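Home Workshop & Gadgets > Robotics > Kits and services

Nurkby two-hand rental plan: worth it for chopsticks and cutlery?

Asked by Damilola Mohammed, April 18, 2019
3 replies

I'm two weeks into the Nurkby rental plan, the one where they send you a pair of hand-held grippers and a task list and you put things away in your own home so a robot can one day do it worse than you. I picked the two-hand tier. My task card is called "Table utensils, upright" and it says to pick up each item, turn it vertical and put it in the holder.

Spoons I can do. Forks are fine. Chopsticks are a personal insult. I can pinch one and get it standing straight up in the fingers, and then it leans the moment I start moving toward the holder, and I have to set it down and begin again, which the review page marks as a "regrasp." Three regrasps and the take is thrown out. A full card is 52 accepted takes. You can do the math on my evenings.

I've tried pinching near the top, near the middle, and lower down. I've tried holding my breath. The left gripper mostly hovers there for moral support.

So, two questions for people who have been through a whole card:

1. Is the second gripper supposed to be doing something here, or am I paying for two hands and using one?
2. Is the two-hand tier worth the extra over the single? It's $53 a month more where I am, and the welcome letter was very vague about why.

I do the work at home near the kitchen. Decent daylight from the window, patterned cloth under everything.
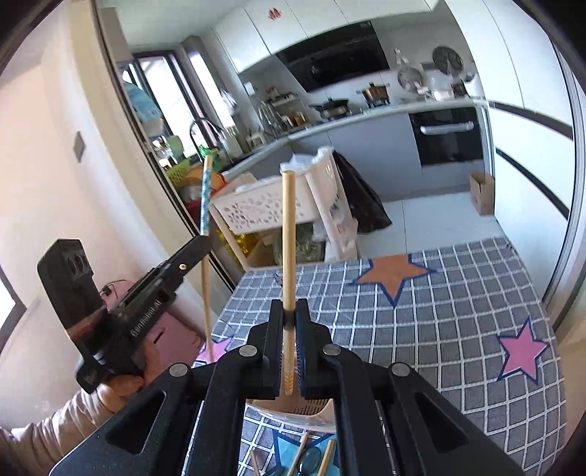 Replies (sorted by most helpful)

Oluwaseun Tamuno
Marked as accepted

I did three full cards with them over the winter and got two of them paid without an argument, which I'm told is good.

On question one: yes, the left hand has a job, and the card does a lousy job of telling you. Look at the second page, under "support." You're allowed to steady the holder with the left gripper as long as you don't lift it. I rest the closed fingers against the side, low down, and leave them there for the whole take. Mine used to skate away every time a stick clipped the rim.

On the leaning: it's mostly where you pinch and how hard. What finally worked for me –

Pinch a little above the halfway point, so the heavy end hangs below the pads. With a tapered chopstick that means thick end down.

Close, then squeeze once more before you lift. The pads have some give in them and the first close never feels like enough on something that thin.

Turn your wrist while the bottom tip is still touching the cloth. If you lift first and turn second, you're swinging a pendulum, and the pendulum wins.

Move slower than feels reasonable. The review page doesn't care how long you take, within the limit on the card. I went from six regrasps an evening to hardly any just by being boring.

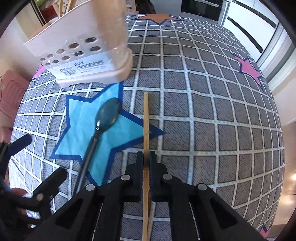
Chopstick upright in the fingers, spoon on the blue star.

Do the spoon last. The handle takes up more room in the holder than you'd think, and if it goes in first you'll be threading chopsticks past it for the rest of the take. The card says "any order," and whoever wrote that has never tried it.

As for whether it's worth the money: for this card, barely. You could do most of it one-handed if your holder is heavy. Where the second gripper pays off is the folding cards and anything with a lid. If your queue is all cutlery, write to them and ask what's coming up before the next billing date. They do answer, eventually.

Berenice Cárdenas

Agree with most of that, but I'd be less generous about the plan. I reviewed both tiers for our maker club's newsletter in January and the two-hand one lost on price and on fatigue. Holding two of these up for an hour is a workout I did not sign up for. My forearms had opinions for days.

Things I'd want to know before paying for another month:

They bill from the day the box ships. My box spent a week seeing the country.

Rejected takes come back with a code and no explanation. Code six turned out to mean the holder had left the view. I had been guessing at it for most of a week and had cleaned the lenses so often I was getting to know them.

The grippers themselves are fine. Light enough, the fingers close evenly, and the screws stayed put. My complaints are all with the service wrapped around them.

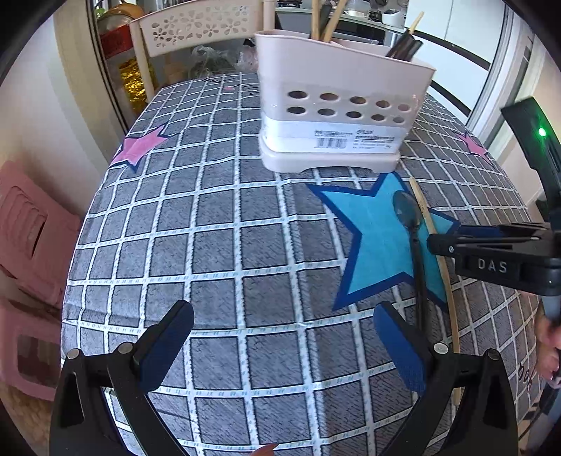
If you do stay on, set up your layout once and don't touch it. I put a bit of masking tape where the holder goes and another where my feet go, and my acceptance rate got a lot less embarrassing. Also keep the spare sticks close to where you stand. Reaching across the table with a gripper in each hand is how I met the floor lamp.

I dropped to the single tier after that card and I'm happier. Poorer in lids, I suppose.

Chiamaka Sani

just use forks

Comment from Damilola Mohammed
Chiamaka, I would love to, the card says chopsticks.

Comment from Damilola Mohammed
Oluwaseun, the wrist thing worked. Got a run of nine tonight with the tip kept down on the cloth, then got cocky. I've emailed them about the lids.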